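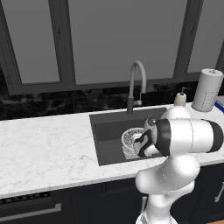 Reading time: 2 minutes (478 words)

Section 4: Connecting and commissioning the Geltis under-sink water filter

Before you start

Read this section right through before you open any packaging. The Geltis is for cold mains water only. Do not connect it to a hot line, a tempering valve or a rainwater tank without a pump.

You will need an adjustable spanner, a drill, thread tape, a torch, a bucket and an old towel. The Mirkix filter tap is packed separately in the small carton, along with its washers and the blue tubing.

CAUTION: Mains pressure above the limit on the rating plate will damage the housing. If you are unsure of your pressure, have a licensed plumber check it and fit a pressure limiting valve.

4.1 Mounting the bracket

1. Clear out the cupboard under the sink and lay the towel on the cupboard floor.
2. Hold the bracket against the side wall of the cupboard. Leave at least 60 mm clear beneath the housing so the cartridge can be dropped out at change time.
3. Mark the two screw holes, drill, and fix the bracket with the screws supplied.
4. Hang the housing on the bracket with the arrow on the cap pointing towards the filter tap.

Note: On chipboard cupboards, use the longer screws only if the panel is thick enough to take them.

4.2 Connecting the water

1. Turn off the cold stop tap under the sink. Open the kitchen mixer to release the pressure.
2. Put the bucket under the stop tap and undo the cold hose. A small amount of water will run out.
3. Fit the Janevski tee piece to the stop tap and reconnect the cold hose to the upper outlet. Use thread tape on the male thread only - the hose end has its own rubber seal.
4. Cut the blue tubing square with a sharp knife. Push it firmly into the tee until it stops, then pull back gently to check that it has locked.
5. Run the other end to the port marked IN. Avoid tight bends.
6. Run the second length from OUT to the filter tap.

Stone benchtops: do not drill these yourself. Ask the stonemason to cut the tap hole, or fit the tap through a spare hole if your sink has one.

4.3 Flushing

1. Fit the Zodunen cartridge and hand-tighten the housing. Do not use the spanner.
2. Open the stop tap slowly and check every joint with the torch.
3. Open the filter tap and let it run for around 50 litres. Grey or cloudy water at first is fine carbon dust - it is harmless, but don't drink it.
4. Close the filter tap, wait an hour, and wipe each joint with dry tissue. If the tissue comes away damp, turn off the stop tap, remove the tube, trim the end and refit it.

Write the date on the cartridge label. If the filter has not been used for a week or more, run the tap for a few minutes before drinking.

Section 5 covers cartridge changes.

Page last revised 26 Jan 2018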